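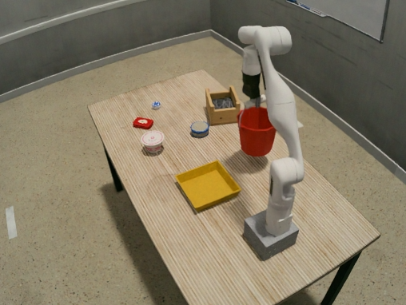
Posted by Sakalauskas on 14 Jan 2021 | Filed under: Software, Robots, Money I Might Not Spend

Gemham has been emailing me about Numitdale since before the holidays, so last week I gave in and started the trial. Numitdale is a simulator for tabletop robot arms. You get a virtual arm, a virtual room and a library of household and workshop stuff to pick up, and you're supposed to work out your program there before you let it loose on real hardware. The full license is $2567 a year. The trial runs 14 days and stops saving your work after the third, a detail I found in the FAQ and not on the signup page.

The scene up top is the one I've spent the most time with. Red bucket in the gripper, box of nails behind it, a yellow tray and a few small containers on the table. It looks good, I'll give them that. The walls have scuffs, the shadows are soft, there's a marker on the whiteboard ledge. Somebody on that team cares about scuffs.

I care about buckets. A bucket on a handle is a rotten thing to lift, because it swings and the handle slides in the fingers. In the trial, mine barely swung at all. I tried moving the arm faster and it swung a little more, then settled like it was sitting in syrup. There is a damping setting, but it's locked unless you pay, so I can't say if the real product does better. The sales page says "true-to-life physics" and leaves it at that.

The nails worry me more. A jumbled pile of metal nails is a nasty test for any gripper, and I was glad to see one in the library. But when I asked support whether each nail is its own object or the pile is one lump with a nice surface, I got a link to the sales page. I asked again – same link.

Setup was easy, fair enough. My old desktop ran it with the fan going hard, and over 44 objects come with the trial. Swapping the tray for something else took a couple of clicks. The manual is decent on the arm and thin on everything else.

For comparison, Trudness costs less, looks like a game from my childhood, and lets you change the friction on anything without asking for a card number. I'd still pick it today.

Gemham says there's an update in February with "improved contact handling." If they unlock the damping in the trial, I'll run the bucket again and post what I get.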